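Ticket: Pelovar two-arm kit, left gripper closes late
Product: Pelovar kit with the Wular control app
Opened by: Lorna Dalgleish
Status: Open, waiting on customer

2nd August, first post

Hi Plasari folks! I've got the Pelovar on a 13-day trial and mostly I love it, but the left gripper is driving me up the wall. I tell both hands to close on the same thing, the right one goes right away, and the left one sits there thinking before it joins in. It's fine if I run the left arm by itself (go figure).

What I've tried so far:
Restarted the app and the arms, in that order and then the other way around.
Swapped the left cable for the spare. Same thing.
Ran the gripper calibration 2 times. The first pass gave me error 1342, the second went through clean.
Put the close speed back to the default. No change.

Reply from Cowie, Plasari support

Thanks Lorna, that's a really clear report. Error 1342 means the finger travel didn't match the saved value. Could you open Settings, Grippers, Left and tell me what the close delay says? It should be 0. Please also try a two-hand grab on something upright that won't slide around, and attach a picture from the head camera.

Lorna Dalgleish

Okay, found it, and the close delay says 2,000! I never touched that, at least not on purpose. I did load a settings file I'd saved back in May on the demo unit, so maybe it came along for the ride? I set it to 0 and hit Save, but when I reopen the page it's back to 2,000. So I guess now I have a different problem.

I'm doing the grab on the thick white pole by the table, both hands. I haven't wiped the settings yet because I don't want to lose my saved poses if I can help it. Is there a way to export just the poses and leave the gripper stuff behind? If there isn't, I'll live, but I'd want to know before I decide about buying the kit. Picture attached.
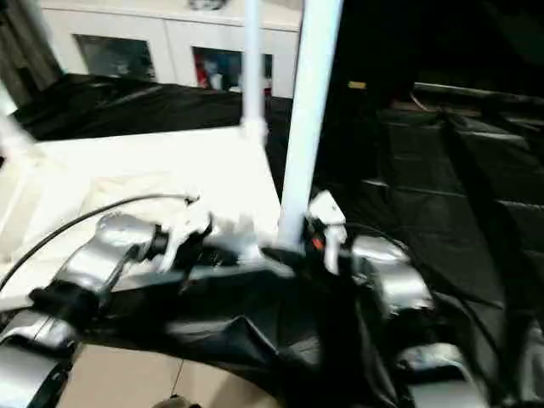

Also, does the trial clock stop while a ticket is open? I'd love a few extra days with both hands working.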